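4.2 Preflight notices and what pilots did with them

The second part of the study looked at how drone pilots flying near the Jevdale airfield learned about temporary restrictions, and whether the way a notice was worded changed what they did next. Section 4.1 dealt with registered commercial operators, who receive notices through a dispatcher. The pilots discussed in this section fly alone, mostly for recreation or small paid jobs such as roof surveys, and have to find the notices themselves.

We drew the sample from the Kereama district register. Invitations went to 600 registered pilots, and those who agreed were asked to keep a short flight log from May through the end of the season. The log asked for the planned launch point, the planned height, the source the pilot checked before launch, and whether the plan was changed as a result. Pilots who never flew during the period stayed in the sample for the questions on knowledge but were left out of the analysis of flight plans.

Three kinds of notice were in use at the time. The first was the standard text notice, written in the coded style used for crewed aviation. The second was a map layer in the Mosholm planning application, which marked the restricted area in a solid color with no further text. The third was a plain-language message sent to pilots who had opted in, stating the area, the hours, and a telephone number for questions. All three carried the same restrictions and were issued at the same time.

Pilots who relied on the coded notice were the least likely to report changing a plan. In interviews, several said they had read the notice but had not understood that it covered their launch point. The boundary was given as a radius from a navigation beacon, and few of them knew where the beacon was. One pilot had carried an old paper chart with the beacon circled in pen, but the chart predated the beacon's move to the north side of the river. Local time was another source of error. The coded notices use universal time, and pilots who converted it wrongly tended to believe the restriction had already ended.

The map layer did better on location and worse on time. A pilot opening the application before the start of a restriction saw nothing, even when the planned flight would run into it. The developers at Mosholm have since added a setting that shows restrictions up to 6 hours ahead, but it is off by default and was not available during the study period.

The plain-language message produced the most changes of plan. We are cautious about this result. Pilots opted in to receive the messages, and those who did so may have been more careful to begin with. The interviews give some support to the idea that wording mattered, as pilots repeated the area and hours from the message with few mistakes. We cannot separate the two effects with the data we have.

Height limits were poorly understood in all three groups. The local limit of 500 feet in the Drusow valley is measured from the ground at the point directly beneath the aircraft, and many pilots took it to be measured from the point of launch. On the valley sides the difference can be large. None of the notices explained how height was to be measured, and the coded notice gave it relative to sea level.

A draft of this section was sent to participants and to airfield staff for comment. Most of the replies concerned the height question and the use of universal time. They are summarized after Figure 3, and we have made no changes to the results in response to them.

Figure 3 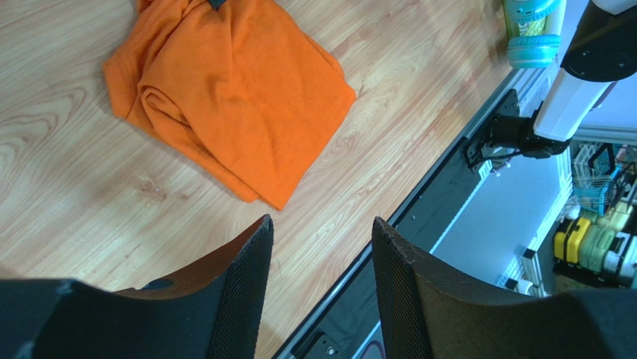

Trudy Merrick wrote that the finding on height matched her own experience, but that the section let the coded notice off too lightly. In her view a pilot who has to convert both the time and the height before launch will get one of them wrong sooner or later, and the notice should give local time and height above ground as a matter of course. She also asked that the telephone number in the plain-language message be answered outside office hours, as most recreational flights take place in the evening.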